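# Questions I get asked about the Ralenmont repair mornings

I run a small mending and sewing morning in Ralenmont, and my inbox fills up with the same handful of questions every month. So I've put my answers in one place! If yours isn't covered, send me a message through the contact form and I'll get back to you (usually in the evening, once the ironing board is put away).

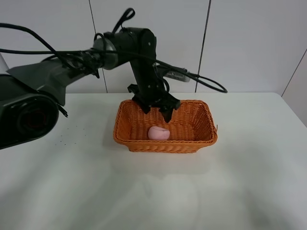 I started the mornings after I moved here and found there was nowhere to get a zip replaced without a bus ride. I'm self-taught, mostly from library books and a lot of unpicking, so please don't expect tailoring. What I can do is sit next to you and help you get your jumper back on your back.

## When do you run?

Once a month, starting at 10 in the morning and packing up at 1. You don't need to be there for the start. The first hour is the busiest, so if you've got something fiddly I'd come nearer half past eleven. We skip August.

## Do I have to book?

Only if you want one of the sewing machines. For hand sewing, darning and general advice you can just turn up. There are 7 machine slots each time and they do go quickly, especially just before the school holidays when everybody remembers the uniform trousers.

## What does it cost?

It's £3 on the door, which covers thread, needles, tea and a biscuit. Zips and elastic are extra and I charge what I paid for them. Bring coins if you can, I never have enough change.

## I can't sew at all. Can I still come?

Yes, please do! I'd say half the people who come have never threaded a needle. We'll start you on a button, then a hem, and you can stop there if you like. One lady came for a single button in February and is now lining a coat, which I'm a bit jealous of, as I've never managed a lining I was happy with.

## What can I bring?

Clothes, curtains, cushion covers, soft toys, bags, tea towels if you're fond of them. Wash things first, please. I mean it about the washing, particularly with gym kit and anything the dog sleeps on.

I can't take leather or anything with a broken frame. Umbrellas I've given up on. Duvets are allowed but they take up a whole table, so let me know beforehand.

## Will you do the mending for me?

No, sorry. It's a sit-and-learn morning and I haven't got the hours to take work home. If you just want it done and handed back, Chaturvedi on the high street do alterations and they've been very good with the odd thing I've sent their way. They did a far better job on my own winter coat than I would have.

## My jumper has moth holes. Is it worth saving?

Nearly always. Small holes can be darned in an evening, and if you pick a thread close to the colour you won't see it from across a room. Bigger ones I'd patch, and I'd make the patch a feature (elbows are lovely for this). Before you do any of it, put the jumper in a sealed bag in the freezer for a fortnight. Otherwise you'll be darning the same sleeve again by spring.

Then go through the drawer it came from. Hoover the corners. I skipped that bit once and lost a cardigan I'd had since college.

## Which sewing machine should I buy?

Oh, this one. I get asked it more than anything else and I'm never sure I give the same answer twice. I learnt on a second-hand Akima and I still use it for everything except denim. We've got a Harkoteck at the mornings too, and it's quieter, but the bobbin is a pain to get at. Come and try both before you spend anything.

If you're buying used, take a scrap of fabric with you and ask to sew a line on it. Listen for clunking. Check it comes with the foot pedal, too!

## Do you take donated fabric?

I did, and then some 285 odd bits arrived in one spring and I couldn't get into my own spare room. At the moment I only need plain cotton, a metre or more, and zips in dark colours. Buttons are always welcome, and so are jam jars to keep them in.

## Can children come?

From age 7 up, with a grown-up sitting beside them. They tend to be very good at darning, much more patient than their parents. Little ones are better off at home because of the irons and the pins.

## Is there parking?

A bit, round the back, but it's tight and the gate sticks. Push it from the bottom.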